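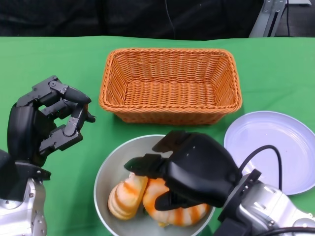 Two-handed cell on portioning: what happened to your staffing?

retel_ops
Posted 4/4/18
We run chilled ready meals, 10 people per shift on the portioning line. Management wants a two-arm cell with multi-finger hands for the items the suction heads cannot manage: prawns, odd-shaped veg, garnish. The supplier is Vondura. I am after experience of what changed for the operators. I already have the brochure.

fenia
We put in 2 cells in January. Headcount on the line went from eight to five. Three people moved to tray inspection and changeover. Pay grade stayed the same, training was 3 shifts. Picking is slower than by hand, but it does not slow down at the end of a night.

hung
"Moved to inspection" needs more detail. On our site that meant standing at a screen clearing faults. Same hours, less talking, and the blame for every stoppage. Wrist complaints fell, neck complaints went up.

fenia
Ours rotate every hour. Without rotation I would agree with you.

line4_nights
What are you testing with? We did acceptance on toy food and the figures were good. Real prawns are wet and stick together – the drop rate was a different number altogether. We logged 535 faults in the first month, most of them double picks.

retel_ops
Toy pieces as well so far, out of a bowl. Real product is stage two. Who cleared your faults, operators or maintenance?

line4_nights
Operators, after the first fortnight. Maintenance could not get there in time. It should have been in the job description from the start and it was not.

hung
Get that in writing before stage two. Fault clearing is a skilled task and should be graded as one.

fenia
Agreed on the grading. I still would not go back to hand portioning at four degrees.

retel_ops
Noted. I will ask for the rotation plan and the grading before we sign off the guarding layout.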